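Progress Report: Review of the Wultar Disassembly Kit
Reporting period: to the end of May
Prepared for Perkau, Equipment Reuse Program 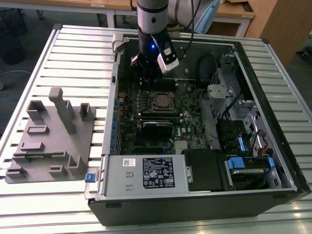 Summary

The review of the Wultar kit is on schedule. The kit has been in use on our bench for the whole period and we have run it on 91 desktop towers. We are asking Perkau to hold the decision on a second kit until the next report, when the memory and graphics card results will be complete.

What was bought

The grant paid for one arm with a gripper and wrist camera, the control software (Planura, one seat), and a base set of fixture plates. Sydorenko supplied the kit and did the installation. The slatted table was ours already. The plates are 3D-printed, and Sydorenko sends the print files with the kit, so we can make replacements here. We have reprinted one plate after a post snapped.

Work done

Towers are laid on their side with the side panel off. Opening the case is still a manual job and is not part of the kit's scope. From there the arm is given one task at a time from a list in Planura. We logged 428 task attempts in the period, covering memory modules, graphics cards and hard drives.

Hard drives have gone best. Drives held by plastic clips come out with few problems, and an operator can set up the task for a new case model in under 60 minutes. Drives held by screws were left out of the trial.

Memory is slower. The gripper fingers are wide for the space between the slots and a tall CPU cooler, and on several models we had to take the cooler off by hand first. Sydorenko has offered a narrower finger set at no charge. It had not arrived when this was written.

Graphics cards are mixed. The arm can lift a card once the slot latch is open, but on full-length cards the latch is hard to reach and an operator usually steps in.

Problems

Loose cables remain the main cause of stopped runs. The wrist camera sometimes loses the part when a black cable crosses a black card. Operators now tie cables back before a run, which adds time that the vendor's brochure does not allow for.

Planura crashed 3 times after the May update. Each time the arm held its position and no parts were damaged. Support answered the same day, and we went back to the older version.

The manual is thin on fixture layout. We have started our own notes and will share them with Perkau.

Budget

Spending is within the approved amount. The training line is underspent and we would like to move the balance to spare gripper pads, which wear faster than expected. Please confirm whether this needs a written change request.

Next period

Fit the narrow fingers and repeat the memory trial on the same case models.
Test latch opening with the new finger set.
Get a written quote from Sydorenko for a second year of support.
Send Perkau the cost per tower, with operator time included.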